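FOR IMMEDIATE RELEASE
May 31, 2023

Bisley Film Workshop Opens Its Vault, Having Finally Found the Key

PLADAVVILLE: The Bisley Film Workshop will screen the short films of Osvaldo Bittencourt this December, giving audiences their first look at a body of work that has spent most of its life in a filing cabinet marked "Plumbing."

The season, titled "Grultano," takes its name from the made-up town where all of Bittencourt's films are set. The town has a ferry, a brass band and no river. Bittencourt drew its map on the back of a parking ticket, which will also be on display. He still disputes the ticket.

"I made these films for my friends," said Bittencourt. "Several of them fell asleep. I'm looking forward to meeting some strangers."

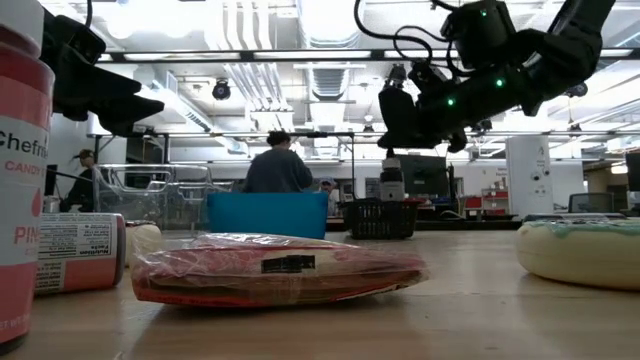 Packaged food and candy on the tabletop.

The program was put together by Marcelino Falcão and Sandra Pickering, who went through 1,371 minutes of footage to choose what the public will see. They agreed on nearly all of it. The exception is "Godoy," a film made up of one long shot of a man waiting for a locksmith. Falcão considers it the best thing Bittencourt ever did. Pickering considers it long. It will run for 40 minutes on opening night, with the doors unlocked.

"Osvaldo's films are about people who stay put and complain," said Pickering. "I grew up in a house like that, so I felt qualified."

New prints of the surviving films were supervised by Gilmar Marinho, who also rebuilt the soundtrack of "The Ferry Is Late" from a cassette and Bittencourt's humming. The humming has been kept in the final mix at the director's request. Marinho asked that his own objection be noted, and it appears in the end credits. 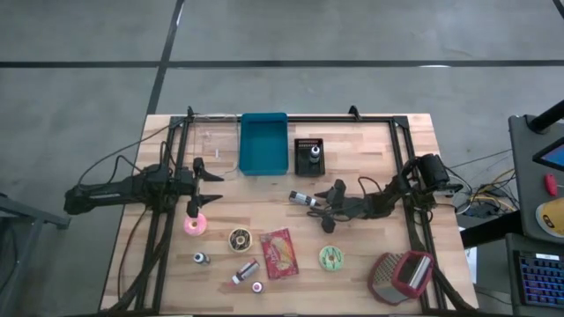

The butcher-block table with its black rail frame.

Heriberto Cuevas has written a new score for "Mayor, Asleep," to be played live by a group of 2. Cuevas describes the music as "respectful of the mayor." He will introduce the film himself and has promised to be brief, a promise he also made at his last concert.

A printed program with an essay by Falcão will be published in an edition of 500. The essay has footnotes. Some of the footnotes have footnotes.

Tickets go on sale at the workshop's front desk in the fall. Seats are not numbered, and the one behind the pillar costs the same as the others.

Press contact: Sandra Pickering, Bisley Film Workshop, Pladavville. Review screeners are available on request, except for "Godoy," which Falcão insists must be seen in company.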